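Home insulin storage and kit check, with comments
Holloway Diabetes Support, Drimholm
Checked 26 March 2022

Fridge and spare insulin

1. Unopened pens kept in the main part of the fridge – OK
Comment: They were in the door in January. Now on the middle shelf, away from the back wall.

2. Fridge thermometer reads between 2 and 8 degrees – OK
Comment: Read 5 when checked. Keep writing it down weekly.

3. No insulin past its expiry date – ACTION
Comment: One box out of date. Return it to the Wollia pharmacy. Box 2607 is the next one to use.

Pens in use

4. Date of first use written on each pen – ACTION
Comment: Missing on the background insulin. The leaflet gives the number of days it can be used once opened. If the date can't be worked out, start a new pen.

5. Needles removed after each injection – OK

6. Pens kept away from heat and sunlight – OK
Comment: Moved off the windowsill to the bedroom drawer.

Meter and strips

7. Strips in date and lid closed – OK
Comment: Two pots, both in date.

8. Control solution test done – NOT DONE
Comment: Bottle was empty. New one on order, test when it comes.

9. Hands washed and dried before testing – OK
Comment: Fruit juice on the fingers can give a false high reading.

Hypo supplies

10. Fast-acting sugar by the bed, in the car and in the kitchen – PART
Comment: Nothing in the car. Glucose tablets to go in the glovebox.

11. Glucagon kit in date and family know where it is – OK

Kitchen worktop and microwave.

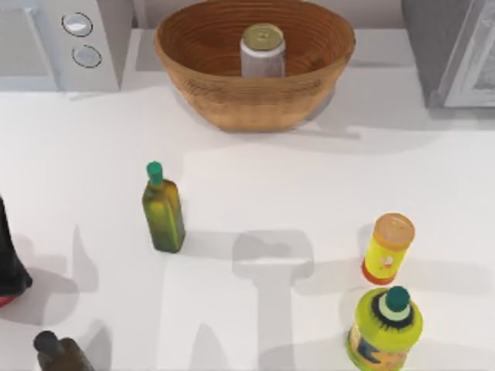
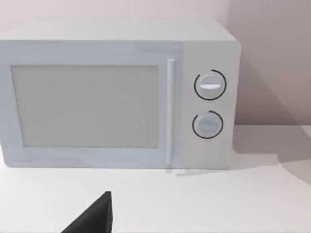 Sharps and waste

12. Sharps bin below the fill line – OK
Comment: Close to the line. Ask the Jalness surgery for a replacement now, as collection can be slow.

13. Bin out of reach of children – OK
Comment: Top of the wardrobe.

14. Loose needles or lancets in household rubbish – NONE FOUND

Items 3, 4, 8 and 10 to be looked at again at the next visit.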